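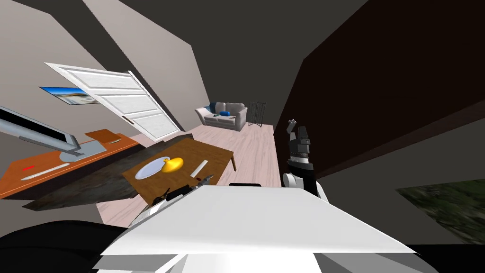 Comparing grippers, part two

Print this page | E-mail this to a friend

I have now spent most of January on the question of which gripper to put on the arms, and I am closer to an answer than I was at the end of part one. Everything so far has been done in simulation. The real arms are on order and I would like to know what to bolt on them before they come.

There were three to try. The Ziro is a plain parallel gripper with two flat fingers. The Jusadeck has longer, thinner fingers and a softer pad. The Nimdale has jointed fingers that wrap round whatever they close on, and it costs more than the other two together.

I kept the room the same for all of them. It has a desk, a sofa, a table in the middle, and on the table a plate, a rubber duck and a thin white stick. The duck starts up against the rim of the plate. I chose that on purpose. A duck standing on its own is easy for any of them, but when one side is blocked by the plate the fingers have to come in from a different angle, and that is where they start to differ.

Each gripper got 2,000 tries at the duck with the same controller and the same settings. The Ziro did better than I expected. It is stiff and a bit clumsy, but it closes in the same place every time, so the controller can learn to work with it. The Jusadeck was good at getting between the duck and the rim and then tended to let go on the way up. The Nimdale hardly ever dropped anything, but it knocked the plate a lot on the way in.
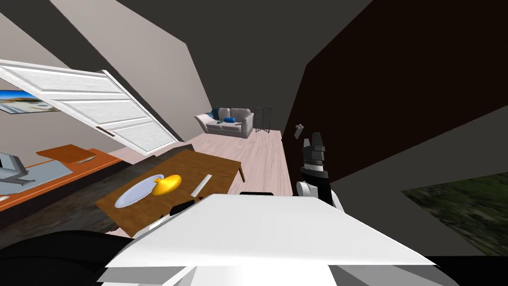 The stick was harder. It lies flat, and the fingers need to get very low without pressing on the table. I set the limit at 4 mm above the wood and the Ziro could just manage it. With the Nimdale I had to turn off the wrap and use only the tips, and then you have paid for something you are not using.

I also changed the camera halfway through and should own up to that. The first one sat low on the body and the robot's own front hid the near edge of the table. I moved the camera higher and tilted it, then ran the Ziro tests again from the start so that the numbers would be fair. That came to 2,632 extra runs, counting the ones I stopped early because I had typed the tilt in wrong.

Ambros Mayrhofer wrote after part one to ask why I do not use the Mösli controller, which he has on his own arm. I did try it for an evening. It is smoother than mine, but it slows down near the object and each run took 6 seconds longer. For one arm on a bench I would probably not mind. Over thousands of runs I do.

For now the Ziro is in front, with the Jusadeck second if I can find a better pad for it. The next job is both arms at once – one to steady the plate and one to pick up the duck. I have only set up the starting positions for that and have no results yet.

Print this page | E-mail this to a friend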